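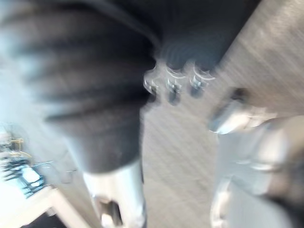
Loading a dishwasher is the last household job on which everyone has a firm opinion and no training. I have done it for 34 years, most recently in Tommont, in a kitchen with one drawer and very little floor. Done at speed, the job is mostly dark gray and silver going past in a blur, with a bright highlight wherever something curves. Slow down and the arguments start.

## The sink comes first

The drawer should already be out before you touch a cup. I hold to this with the zeal of a convert, having spent years opening it with an elbow. A white cup goes over the basin, mouth tipped to the side, while the pink plate waits its turn on the dark rack below. Plates are patient. Cups roll.

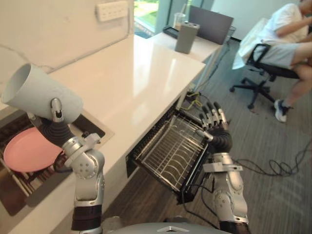 ## The matter of the tines

My old landlord in Budport believed that plates should all face left. His sister faced them right, and they ate separately in February. I face mine toward whatever is dirtiest and leave a gap of 2 tines for anything with a deep rim.

Bowls are another matter. They lean, they nest, and they come out holding a spoonful of gray water 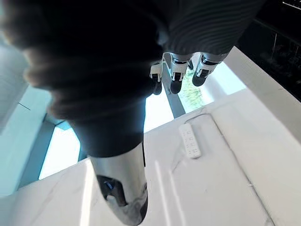 which you will then pour into your sock. Tilt them more than looks reasonable. Put the good knife somewhere else entirely – mine spent one cycle in the rack and has never cut a tomato since.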